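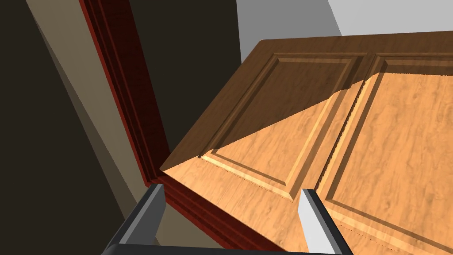 Sim door opening: policy is fine in one setup, falls apart when I randomize the wrist camera. Is my result even valid?

Asked by Nadège Huet in Simulation and Learning
3 answers

I'm training a door opening policy in simulation from wrist camera images only. One door model, paneled wood, lever handle, parallel gripper. I have 600 scripted demonstrations and train with plain behavior cloning. No depth, no joint angles as input.

With a fixed starting pose the policy opens the door in 75 percent of test episodes. When I randomize the starting pose of the arm, including the roll of the wrist, it drops to 7 percent. Same door, same lighting ranges, same number of demonstrations. The loss curves look almost the same for both runs.

Looking at the failures, the gripper often goes toward the molding on the panels and closes there. Shadows fall across the door at different angles depending on the episode, and the views are tilted enough that up and down in the image mean very little.

My questions:

1. Is this a bug or is it expected?
2. Can I report the 75 percent number if I say the start was fixed?
3. Would more demonstrations help, or do I need another input?

For reference, a start where the lever is in view at the upper left and the fingers are open: 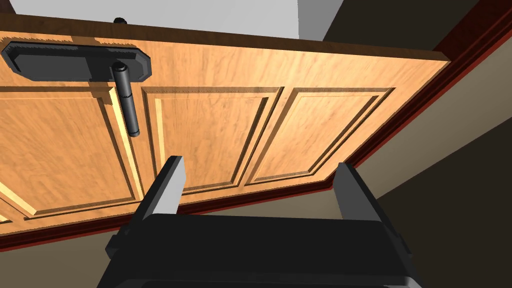 Answer 1 (accepted)
Thongchai Saengthong

1. Probably expected, but check one thing first. If your scripted expert gives actions in the world frame and the policy sees only a wrist image, the same image can go with different correct actions depending on how the wrist is rolled. The network averages them and you get motion toward nothing in particular. Change the actions to the gripper frame and retrain before you do anything else. It's a small change in the data loader.

Then split your test starts into two groups, lever in view at step one and lever not in view. Report them separately. Panels repeat across a door, so a close view of molding says very little about where the handle is. A policy with no memory has to guess from that. If nearly all the failures are in the second group, the problem is what the camera can see, and more data of the same type won't do much.

2. Yes, with the fixed start stated next to the number and the randomized result in the same table. Leaving out the 7 would be a problem.

3. Add gripper pose as an input, and a short image history. Run each change alone. We had a similar drop on the Bedden door set and the action frame accounted for most of it. Use at least 400 test episodes per condition if your simulator is fast enough, and more than one training seed.

Comment from Nadège Huet: Actions were in the world frame. Retraining now with gripper frame, will post the split when it finishes.

Answer 2
Hervé Cordier

Similar loss doesn't tell you much here. It's measured on the expert's states, and your policy drifts off those after a few steps. Save rollouts and look at the first step where it goes wrong. Also randomize the shadows separately from the pose so you know which one hurts.

Answer 3
Loïc Bodin

just use depth. worked for me on Drorkon

Comment from Thongchai Saengthong: Depth may help with the molding but it won't fix the action frame.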